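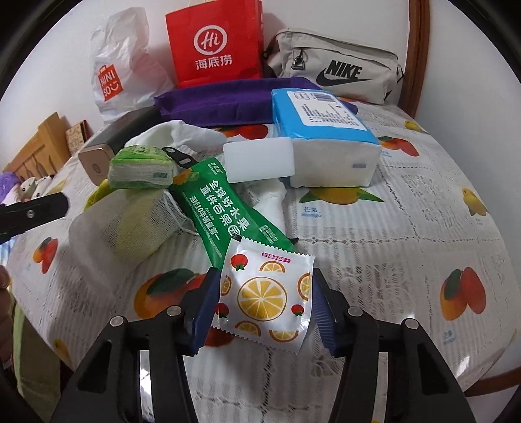
When should a database connection be returned to the pool?

As soon as the last row has been read or the transaction has been committed, and in every case before the calling method returns. A connection held while the program does other work cannot be used by any other caller.

Finding and fixing connection leaks in Stavura

Last revised 8th September

This guide applies to applications that use the Stavura data library with its standard pool. It is intended for developers who maintain services on the Rilham platform and assumes a working knowledge of the query interface.

Symptoms

A leaking service normally starts well and slows down over several hours. Requests begin to wait for a connection, and the log then fills with pool timeout errors. Restarting the service clears the fault for a time. In the case that led to this guide, the Stula reporting service logged 547 timeouts in one night, although the database server itself was almost idle.

Step 1: Record the pool figures

Set pool.trace to true in the service configuration and restart. The library will then write one line per minute showing open, idle and waiting connections. Leave the trace running through a normal working period. If the open figure climbs and does not fall when traffic drops, a leak is likely.

Step 2: Find the calling method

Set pool.ownerTrace to true. Each connection held for longer than 400 seconds is then logged together with the stack trace of the method that opened it. Owner tracing slows the service, so it should be switched off once the method has been identified.

In the Stula service the trace ran to 3628 lines, but only 13 distinct methods appeared in it. Sort the output by method name before reading it.

Step 3: Correct the code

Open the connection inside a using block:

using (var conn = pool.Open())
{
 var rows = conn.Query(sql);
 return rows.ToList();
}

The call to ToList is required. Query reads its rows lazily, and a method that returns the bare result will close the connection before the caller has read anything. Some authors have removed the using block to get around the resulting error - this is the most common source of leaks in our older code.

Step 4: Check the result

Deploy to the test environment and run the Lazarević load script against it. When the script finishes, the open figure should return to the value set in pool.minimum.

Do not raise pool.maximum as a remedy. Services where this was done in April should be set back to the default after the code has been corrected.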